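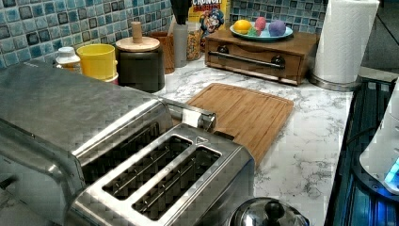 I have wanted to interview somebody about toast for years, and my editor at the Drustville weekly finally ran out of ways to say no. So I went to see the woman who runs Illow, the little repair shop on the corner that fixes kitchen appliances and not much else. She invited me to her apartment upstairs, because the shop was closed and her good bread was up there anyway. We stood at her counter the whole time. I never sat down once! She likes a toaster with long slots, two of them side by side, big enough for a slice off a real loaf, and she keeps a bamboo cutting board right past the end of it so the bread doesn't have far to travel. "People put the board on one side of the kitchen and the toaster on the other," she told me, "and then they ask me why there are crumbs in the hall."

She started out fixing sewing machines (her aunt had a shop for that) and moved over to toasters when a neighbor brought one in by mistake. That was in April, and by the end of the month she had 6 more on the bench. I asked whether it was a hard switch. "A sewing machine has opinions," she said. "A toaster has a lever, a latch and some wire. I could see the whole thing at once and I thought, oh, I like this."

Most of what comes in doesn't need fixing at all, according to her. It needs emptying. She unplugs it, lets it cool all the way down, pulls the crumb tray and then turns the whole thing over above the sink and gives it a few gentle pats. No knives, no forks, no water inside. "I had a man tell me his Andetti was dying. I got half a bagel out of it. It was fine." She charged him nothing and he came back the next week with cookies, which we both agreed was a good rate.

Then I asked what I really wanted to ask, about the shiny ones. My own toaster is white plastic and I have always been jealous of brushed steel. Does it show every fingerprint? "Yes," she said, right away. She wipes along the grain with a damp cloth and then a dry one, and she skips the fancy sprays. The rim around the slots gets more attention than the sides, because butter ends up there. How butter ends up there she couldn't say, and I didn't confess.

We got off the subject for a while and talked about tile. She is crazy about those small square mosaics, the blues and teals with some white and charcoal thrown in, and says they are very forgiving behind a toaster. "Plain white tile, I'd be wiping it all day. With these I wipe it when I feel like it." The grout is another story. She goes over it with an old toothbrush and complains the whole time, and she did a pretty good impression of herself complaining.

The shop keeps her busy. She fixed 200 toasters last year, and she has a notebook with every one written down, along with what kind of bread was stuck in it if there was any. Raisin is the worst. An old Solheim took her three evenings because of raisin bread, and she still sounds a little upset with it. She told me she'd been offered 590 dollars for a restored one from the front window and turned it down, then worried about it all weekend.

I asked what setting she uses. She laughed and said the numbers on the dial mean something different on every machine, so she starts low with a new loaf and goes up from there. Frozen slices go down a second time if they need it. Then she made me two pieces of rye, handed me the butter, and wanted to know what was wrong with mine at home. I told her it only browns on one side. "Bring it in," she said. "And shake it out over the sink first, please."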